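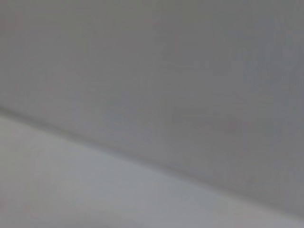
Uldis wants to know who signs for a tray once the arm has sorted it. He asked at 7:10, before I had my coat off, and he said the packers on the late shift have been asking him the same thing since the start of July. I had no answer for him. Under the old sheet whoever filled the tray put initials on it. Now the cell fills it and the person at the end of the bench only closes the lid.

Talked it over with Maarja. For now the closer initials, with a C in front so we can tell the two kinds apart later. Uldis is OK with that for the trial, not for good.

Vemell cell, batch 202. Target 3000 parts, stopped once for a gripper fault, restarted by Hazem. He did it from the panel and didn't call me — first time anyone on the floor has. Wrote the steps on the back of the fault card, need to type them up.

Bench work is down to lids, labels and the check of 50 per batch. Triin says the check is harder on the eyes than sorting was and she'd like to swap at the break instead of at lunch. Try it next week. Heino would rather stay on labels the whole shift. Told him I'd ask, but I think everyone should rotate or only two people will know the cell by fall.

To do: new column on the tray sheet, fault steps, ask Voklow about a second login.

Filed under: Shop Notes / Automation / Bench 2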